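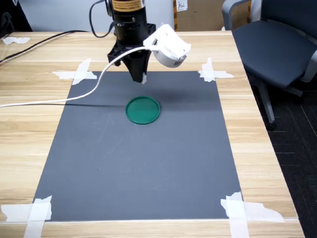 From: Elba Mansilla
To: home-automation list
Subject: Re: can any of them put a lid on yet?

On Wednesday Domingo Ojeda wrote:

> My sister runs a small catering kitchen and has asked me whether
> she should wait a year and buy an arm to do the end-of-day work.
> She means putting food in tubs, lids on, tubs in the fridge, and
> then the same backward in the morning. She has seen the Ploris
> clip where it clears a whole counter. I told her I'd ask here.
> Is any of that real, and what would she pay?

Domingo,

Some of it is real. Lids are the part I would warn her about.

We have been on small kitchen jobs at Usuga since May, with a two-finger gripper on a bench arm. Picking up a tub is fine. Stacking tubs is fine as long as they are all the same size. A lid lying flat on a table is a different problem. It is thin, there is very little to get hold of, and if the fingers come down a hair too low they push on the table instead of closing on the rim. A person slides the lid to the edge of the counter and pinches it there without thinking. The arm has to be taught that, and then it has to be taught again for a lid with a different lip.

See-through plastic makes it worse. The camera gets the rim well enough if the rim is darker than the middle, but the middle takes on the color of whatever is under it. We get better results on a plain dark surface than on bare wood or steel. Your sister's counters are probably steel, with a lamp over them.

Then there is pressing it down. Getting the lid over the tub is one skill and getting it to snap shut on every side is another. Ours can do the first on a good day. For the second we still send a person over, and I have not seen anyone else's do it with a full tub of soup. In the Ploris clip, if it's the one I'm thinking of, the tubs are closed before it starts.

On price, the arm we use was 3,000 secondhand, without the gripper or the computer. That is the cheap part. It took two of us 6 weeks to get one lid size working from most spots on the bench, and that was with nothing else in the way. She would be paying somebody for that time for each kind of tub she owns.

What I would tell her:

If she has 12 kinds of container, get it down to 2. That will save her more time this year than any machine, and it will help later if she does buy one.

If she wants to spend money now, Skolgate make a tabletop lid press. You set the lid on by hand and it pushes down evenly. It has no camera and no arm. A bakery near us has had one for a while and they like it.

I would not wait a year for the arm. Ask again in a year, by all means – the picking up has improved a lot since last spring, and Ganemo say they are working on flat items. I haven't had my hands on theirs. If anyone on the list has, I'd like to know what it does with a lid that is upside down.

Elba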